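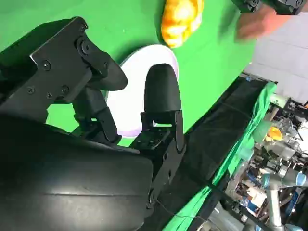

¿Merece la pena alquilar un trastero para guardar los muebles de mi abuela?

Publicado en: Casa y mudanzas

Salma Kabbaj
Buenas tardes. Vaciamos en diciembre el piso de mi abuela y me he quedado, por lenta de reflejos, con los muebles que no quería ninguno de mis primos: un aparador, una mesa de comedor con sus alas, un tresillo y una cómoda que pesa como si dentro siguiera mi abuelo. Mi piso tiene el tamaño que tiene. He mirado un trastero en Gondal, que me pide 900 euros al año por uno pequeño, y otro en Codel, que no pone precios en la web y te obliga a llamar, cosa que a mi edad ya interpreto como una amenaza.

Mis dudas son estas. Primero, si la madera aguanta bien en un trastero o me la voy a encontrar combada. Segundo, si el tresillo se puede guardar de pie para ahorrar sitio. Y tercero, más filosófico: si alguien ha sacado alguna vez algo de un trastero para usarlo.

No quiero venderlos todavía. Ya sé lo que vais a decir. Decidlo con cariño.

Gracias de antemano.

3 respuestas

carpinteriadebarrio
Hola, Salma. Voy por partes.

La madera maciza aguanta mejor de lo que la gente cree, siempre que la humedad sea estable. Lo malo son los cambios bruscos: un bajo que en agosto es un horno y en enero una pecera. Cuando vayas a ver el trastero, llévate un higrómetro barato y déjalo dentro mientras el comercial te cuenta lo de las cámaras de seguridad. Si marca entre 45 y 60 por ciento, adelante. Si huele a cerrado nada más abrir, te ahorras el aparato.

La mesa, desmontada si se deja. Las alas se guardan de canto y separadas de la pared, con un listón debajo para que no toquen el suelo. Guarda los tornillos en una bolsita y ata la bolsita a una pata. No la metas en un cajón «para tenerla controlada». He conocido muchos cajones así y ninguno devolvió nada.
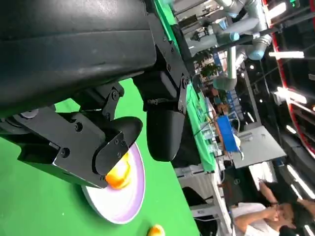
El aparador y la cómoda van con los cajones puestos pero vacíos, y las puertas sujetas con una manta y una cinta de algodón. Nada de cinta de embalar sobre el barniz, que luego sale la cinta y el barniz se va con ella, muy unidos los dos. Tampoco uses film transparente directamente: la madera necesita respirar un poco y el plástico acaba sudando por dentro. Manta vieja, sábana de algodón o papel kraft. Una capa de cera antes de guardarlos tampoco sobra, pero sin entusiasmo.

El tresillo de pie, sí, los sillones también, pero solo si la estructura está sana. Levántalo por un extremo con alguien: si cruje como una escalera de película, tumbado y sin discutir. Y no le pongas cajas encima. Todo el mundo le pone cajas encima.

Otra cosa: revisa si hay carcoma ANTES de meterlos. Agujeritos redondos y un polvillo claro debajo. Si lo ves, aplica el tratamiento y espera lo que diga el envase, porque si no estarás pagando el alquiler a los bichos, que encima no firman contrato.

De precio no te sé decir. Yo tengo taller y guardo las cosas gratis, debajo de otras cosas.

marimar_vk
Yo alquilé uno en Femden «para un par de meses» cuando me separé y lo tuve 4 años. Haz la cuenta, que yo no la quise hacer hasta el final. Dentro había una bicicleta estática, una lámpara sin pantalla y las cortinas de una casa que ya no era mía. Los pagué todos los meses con una puntualidad que no he tenido ni con el dentista.

Contestando a la tercera duda, sí, saqué una cosa: la lámpara. La tiré.

Ahora con cariño, como pides: quédate la cómoda, que siempre cabe una cómoda, y haz fotos del resto. La mesa igual la quiere algún primo cuando se entere de que la vas a vender. Con los míos funcionó enseguida. De repente todos tenían recuerdos muy concretos de esa mesa.

Si aun así alquilas, lee lo de la permanencia y lo del seguro. En el mío el seguro era obligatorio y cubría muy poco, y para irte había que avisar con 23 días. Ni veinte ni un mes. Veintitrés. Pregunté por qué y me dijeron que era lo habitual.

toni.r
en hedach te dan el primer mes gratis creo. o era el segundo. llama

Salma Kabbaj
Gracias a los tres. Al final he llamado a Codel: más de lo que pedía Gondal y con música de espera. La cómoda se queda en mi pasillo y entraremos de perfil. Para el tresillo miro lo del crujido este mes, que viene mi hermano y tiene la espalda mejor que yo.

carpinteriadebarrio, una duda tonta: ¿la cera, incolora? El aparador es bastante oscuro y tiene un cerco blanco de un vaso que sigue sin tener culpable.

carpinteriadebarrio
Incolora para el conjunto. Para el cerco, prueba primero por la parte de atrás con un poco de aceite de vaselina y un trapo, lo dejas toda la noche y por la mañana lo secas. Si no se va, cera teñida de nogal solo en la zona, muy poca, y frotando en el sentido de la veta.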